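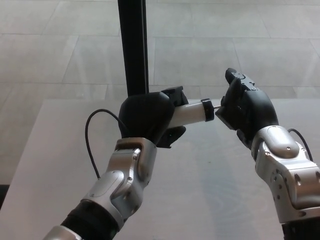 Hand Pump Check – Bench 9, Rezaei Cycle and Ball Repair
Checked by: Mehrangiz Tabrizi
Month: April 2020

I love these little ball pumps and a good one will last you years, so please take your time with them! Tick, cross or N/A, and write a comment even if it's a tick.

1. Barrel
Run a thumb down the full length. No cracks, no flat spots.
Tick. The white Gunar barrels have come up beautifully after a wipe with warm soapy water. Lovely smooth finish still.

2. Collar
Hand tight only, never pliers. Should sit square on the barrel.
Tick, after a quarter turn on pump 270. Colour doesn't matter, swap a black one for a white one if that's what's in the drawer.

3. Needle
Straight, no burrs, side hole clear. Hold the barrel in one hand and turn the needle with the other. If it wobbles, back it comes.
Cross on one from the Grarnus box – bent at the thread. Binned and replaced, and the new one went in like a dream.

4. Nozzle
With the needle off, lay the pump flat on the bench and look at the tip for chips or grit.
Tick. Really happy with these.

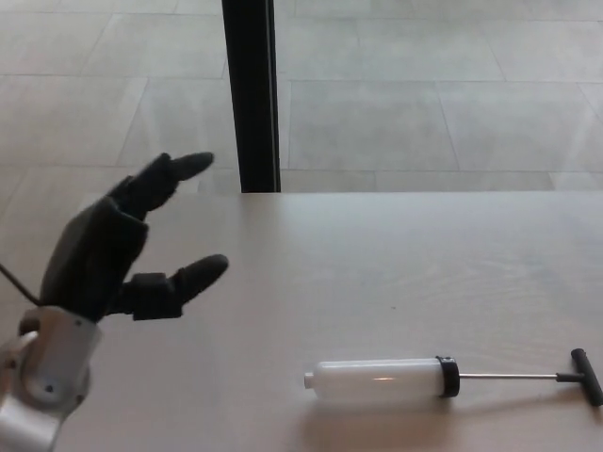
5. Handle and plunger
Ten full strokes. Smooth, no squeal, and you should feel it push back with a finger over the end.
Tick. One drop of silicone oil on the stiff one (job 1589), and what a difference!

6. Storage
Needles capped and in the tin, pumps in the tray, tray off the floor.
N/A today – still waiting on the Atonico trays. Ice cream tubs are doing a terrific job meanwhile.

Next check: June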